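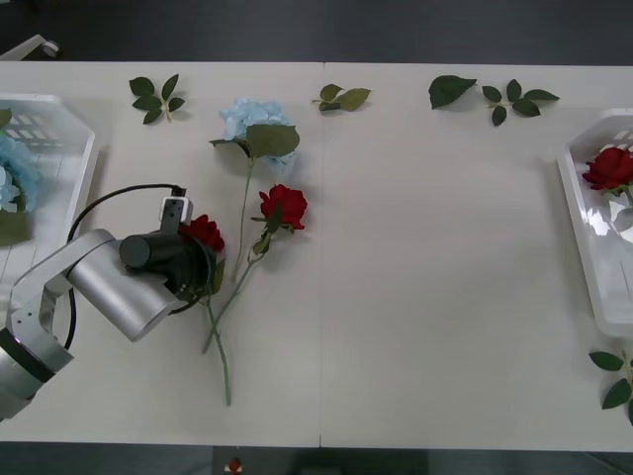

그리퍼 손가락 패드 교체랑 케이블 정리, 이 두 가지만 제때 해줘도 로봇 셀 고장 전화의 절반은 안 받아도 된다고 저는 믿는 사람이에요. 오늘은 제가 맡고 있는 꽃 분류 셀을 어떻게 세팅하고 돌보는지 쭉 적어볼게요. 우리 셀은 구성이 단순해요. 흰 작업대가 하나 있고 양쪽에 흰 플라스틱 바구니, 그 사이에서 팔 하나가 빨간 장미랑 하늘색 수국을 다룹니다. 그런데 꽃이라는 게 금속 부품처럼 얌전하지가 않거든요! 장미 두 송이 줄기가 X자로 겹쳐서 누워 있으면 그때부터가 진짜 시작이에요. 위에 걸친 줄기를 먼저 들어야 하는데 설정이 조금만 틀어져도 밑에 있는 애까지 같이 딸려 올라옵니다. (처음 맡았을 때 이걸로 이틀을 날렸어요 ㅠㅠ)

이 글은 예전에 이그나시오(Ignacio Rivadeneira) 씨한테 넘겨주려고 쓴 메모를 다듬은 거예요. 2025년 7월 기준이고, 제어 소프트웨어는 저희가 쓰는 Jistari 화면 순서대로 설명합니다. 다른 걸 쓰시는 분은 메뉴 이름만 바꿔서 읽으시면 될 거예요.

준비물

육각 렌치 세트, 보풀 없는 천, 이소프로필 알코올, 여분 손가락 패드 한 쌍, 벨크로 타이, 토크 드라이버, 유성펜. 그리고 버려도 되는 꽃 몇 송이요. 조화로 연습하는 분들도 계신데 줄기 탄성이 달라서 저는 마지막 확인만큼은 꼭 생화로 합니다.

1단계. 멈추고, 정말 멈췄는지 보기

Jistari에서 작업을 일시정지만 하고 손을 넣는 분들이 있어요. 제발 그러지 마세요. 프로그램을 정지하고, 팔을 정비 자세로 보낸 다음, 비상정지를 누르고, 주전원을 내리고 잠금 태그까지 겁니다. 태그에는 자기 이름을 쓰세요. 저는 귀찮아서 한동안 "정비중"이라고만 써놨는데 교대하던 렐루(Relu Tănase)가 이게 누구 거냐고 온 건물을 돌아다녔어요. 그 뒤로는 이름 꼭 씁니다.

전원을 내리면 그리퍼가 쥐고 있던 걸 놓는 기종도 있고 그대로 물고 있는 기종도 있어요. 저희 건 물고 있는 쪽이라 정비 자세로 보내기 전에 빈손인지부터 봅니다.

2단계. 작업대 닦기

꽃 셀은 잎이 정말 많이 떨어져요. 장미 잎은 다섯 장짜리가 가지째 툭 떨어지는데, 이게 작업대 위에 흩어져 있으면 카메라가 가끔 집을 물건으로 봐버립니다. 저희는 인식 설정에 잎 조각을 무시하는 항목을 따로 만들어 뒀어요. 그래서 평소 운전 중에는 몇 개 있어도 괜찮은데, 정비하고 보정할 때는 전부 치우세요.

상판이 두 장짜리면 이음매도 보셔야 해요. 손톱으로 이음매를 가로질러 쓱 긁었을 때 턱이 걸리면 높이가 틀어진 거예요. 다리 조절나사를 반 바퀴씩 돌리면서 맞춥니다. 한 번에 많이 돌리면 반대쪽이 들떠서 결국 처음부터 다시 해요. 이음매 틈에 낀 꽃가루랑 수액은 알코올 묻힌 천으로 닦아내고, 다 마를 때까지 기다렸다가 다음으로 넘어가세요.

3단계. 손가락 패드 교체

저희 교체 주기는 파지 2,000회예요. Jistari의 '유지보수 > 카운터'에 누적 횟수가 나오니까 그걸 보시면 됩니다. 횟수가 안 됐어도 패드 표면이 반질반질하면 그냥 바꾸세요. 장미 줄기는 가시도 있고 물기도 있어서 생각보다 빨리 닳아요.

먼저 손가락 옆의 고정 나사를 풉니다. 완전히 빼지 말고 패드가 앞으로 밀려 나올 만큼만요. 나사가 워낙 작아서 한번 바닥에 떨어지면 어두운 바닥에서는 절대 못 찾습니다(경험담). 헌 패드를 빼고 홈을 천으로 닦은 다음 새 패드를 끝까지 밀어 넣으세요. 딸깍 소리가 안 나면 덜 들어간 거예요. 양쪽을 꼭 같이 바꾸고, 뒷면에 유성펜으로 교체한 달을 적어두면 나중에 아주 편합니다.

패드는 Drusov에서 나온 부드러운 걸 쓰고 있어요. 딱딱한 쪽이 오래가긴 하는데 줄기에 자국이 남더라고요. 꽃집으로 나가는 물건이라 그건 곤란하죠.

4단계. 센서 모듈과 케이블

개인적으로 제일 강조하고 싶은 부분입니다. 저희 그리퍼는 몸통 위쪽에 센서 모듈이 올라가 있고, 거기서 나온 검은 케이블이 팔 위로 한 바퀴 둘러서 옆을 따라 내려와요. 이 고리 모양의 여유분이 너무 짧으면 손목이 돌 때 커넥터가 당겨지고, 너무 길면 작업대 위를 쓸고 다닙니다. 수국처럼 머리가 큰 꽃은 케이블에 스치기만 해도 꽃잎이 우수수 떨어져요.

제가 맞추는 방법은 이래요. 벨크로를 전부 풀고, 손목을 한쪽 끝까지 돌린 상태에서 케이블이 팽팽해지기 직전 길이를 잡고, 거기에 손가락 세 개 폭만큼 더 줍니다. 반대쪽 끝까지 돌려서 늘어지는 정도를 보고 괜찮으면 벨크로로 고정해요. 손목을 돌릴 때는 전원이 필요하니까 태그를 본인이 직접 풀고, 수동 모드 최저 속도로, 손은 울타리 밖에 두고 하세요. 돌리고 나서 다시 만질 때는 또 전원 내리고 태그부터요. 네, 왔다 갔다 번거롭습니다. 그래도 그렇게 합니다.

케이블 타이(플라스틱)는 쓰지 마세요. 꽉 조이면 피복이 눌려서 몇 달 뒤에 신호가 끊겼다 붙었다 하는데, 이 간헐적 고장이 잡기가 제일 힘들어요. 지난 4월에 딱 이걸로 고생했습니다. 발타자르(Balthasar Wyss) 씨가 센서를 통째로 바꾸자고 해서 바꿨는데도 똑같았고, 나중에 보니 타이 밑에서 선이 눌려 있었어요. 멀쩡한 센서를 바꾼 거죠...

5단계. 파지 설정

전원을 올리고 '그리퍼 > 프로파일'로 들어갑니다. 저희는 장미랑 수국 프로파일이 따로예요. 장미는 파지력 32%, 수국은 9%에서 시작합니다. 이 숫자는 저희 그리퍼랑 패드 조합에서만 맞는 거니까 그대로 베끼지는 마시고, 낮은 데서 시작해서 들었을 때 안 미끄러지는 지점까지 조금씩 올려보세요.

접근 높이도 중요해요. 장미는 꽃받침 바로 아래를 노리는데 너무 위로 가면 꽃송이가 손가락 사이에 눌립니다. 저는 접근 높이를 상판에서 49mm로 잡고, 거기서부터 느리게 내려가게 해뒀어요. 빠르게 내려가면 사이클은 짧아지지만 꽃이 굴러가서 다시 찾느라 결국 비슷해요.

겹친 줄기는 '들어올리기 전 흔들기' 옵션을 켜세요. 살짝 들고 좌우로 조금 움직여서 걸린 줄기를 풀어주는 기능인데 진폭을 크게 주면 잎이 다 떨어지니 제일 작은 값부터요.

6단계. 바구니 위치 확인

바구니는 작업대 양쪽 표시선에 맞춰 놓습니다. 저희 바구니는 테두리에 네모난 구멍이 줄줄이 나 있는데, 줄기가 거기에 잘 끼어요. 그래서 놓는 위치를 테두리에서 안쪽으로 들여놨습니다. 바구니를 다른 걸로 바꾸셨다면 놓는 높이를 꼭 다시 가르치세요. 테두리가 조금만 높아져도 손가락 끝이 칩니다.

7단계. 시운전

처음엔 꽃 한 송이만 놓고, 그다음 장미와 수국을 떨어뜨려 놓고, 마지막으로 줄기를 겹쳐 놓고 돌려보세요. 느린 속도로 세 번씩 문제없으면 속도를 올립니다. 중간에 한 번이라도 놓치면 속도 말고 파지 위치부터 의심하세요.

자주 나오는 증상

꽃을 들다가 떨어뜨려요: 패드 먼저 보시고, 그다음 파지력.

허공을 집어요: 작업대가 밀렸을 가능성이 커요. 누가 청소하면서 건드렸는지 물어보고 보정을 다시 합니다.

손목을 돌릴 때만 센서 오류가 떠요: 4단계로 돌아가세요. 십중팔구 케이블입니다.

잎만 골라서 집어요: 무시 항목의 최소 크기를 조금 올리세요. 너무 올리면 이번엔 작은 꽃봉오리를 무시하니까 한 칸씩만요.

정비가 끝나면 기록지에 패드 교체 여부, 카운터 초기화, 바꾼 설정값을 적어둡니다. 카운터 초기화를 자꾸 까먹는데(저요) 그러면 다음 사람이 멀쩡한 새 패드를 또 갈게 돼요. Navarrete 쪽 셀에서 쓰는 기록지 양식이 깔끔해서 저희도 그걸 그대로 얻어다 쓰고 있습니다. 다음 글에서는 카메라 보정 순서를 올릴게요. 궁금한 점은 댓글로 남겨주세요!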